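# Come join the table-setting team (robotics club, fall build)

I run the Shim robotics club and we're looking for new people to help us teach grippers to handle dishes – cups, goblets, anything with a stem that makes you hold your breath!

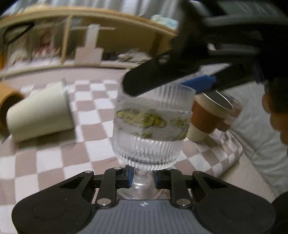 Si-woo Myung read my draft of this ad and told me to say right away that you don't need to know how to code. Fair point, so: you don't need to know how to code. Si-woo joined last year without having written a line of it and now wins most of our arguments about finger pads.

Our project this season is called Skarnus. We're entering it in the Bredis Challenge in June, tabletop division, where every team gets a cloth, a pile of cups and glasses, and a start signal. You set the table, you clear the table, and the judges take points off for anything that tips. Handheld grippers are how we collect our practice runs. You squeeze, you pick something up, you put it down somewhere sensible, and you do it again (and again). We have 496 good runs so far and I want 2000 before we train the version we'll compete with, so you can see why I'm writing this.

We've got 3 open spots:

- **Gripper operator (two spots).** You like fiddly things and you don't mind repeating yourself. Stemmed glasses are our weak area, so steady hands are very welcome.
- **Run checker (one spot).** You go through the recordings, toss the bad ones and keep the log tidy. Laptop provided, though it's old and the fan is loud.

What I'm hoping for: you can make it to two evening sessions a week, 6:30 to 8:30, you're 16 or older, and you'll tell us when something feels off with the hardware. If you've ever worked in a restaurant, please say so! Our best operator last season used to bus tables and had all kinds of opinions about where you should grab a glass.

It's unpaid, I'm afraid – we're a club, and our whole budget for the season after entry fees is $216. You do get snacks, a team shirt, a seat in the van to the Challenge, and a letter for school or job applications if you stay through the spring. Students at Pistell College can also ask their adviser to count it as a project credit. Ask early, the form is slow.

To apply, send me a few lines about yourself and tell me about one thing you've fixed, built or broken. No résumé needed. You can also just drop by a session at Shim and try a gripper for ten minutes before you decide. Come in by the side door and wear closed shoes, please.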